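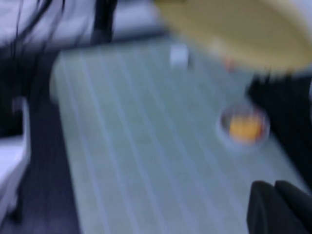

Home | Topics | Household | Index

Household linen

Household linen is the general name for cloth goods used in a home, such as tablecloths, towels, napkins and bed sheets. The name comes from flax linen, but today many of these goods are made of cotton or of mixed fibers.

In the town of Mutham, striped table cloth was woven on hand looms in small workshops. The largest of them, Wainwright, had 60 looms and sold its cloth mostly at the market in Govuldale. The writer Lionel Inskip described this trade in his study of the valley – he gives much space to the dyeing of the yarn.

Kitchen towels form a separate group. They are usually thinner than bath towels and are used for drying plates and glasses by hand. After the dish rack became common, many homes needed fewer of them.
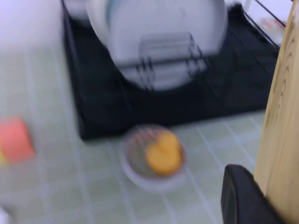

A white plate standing in a dish rack.

Cotton towels may be washed in hot water. Flax cloth is best ironed while it is still damp.

Last updated: January
Shares 200 | Comments 60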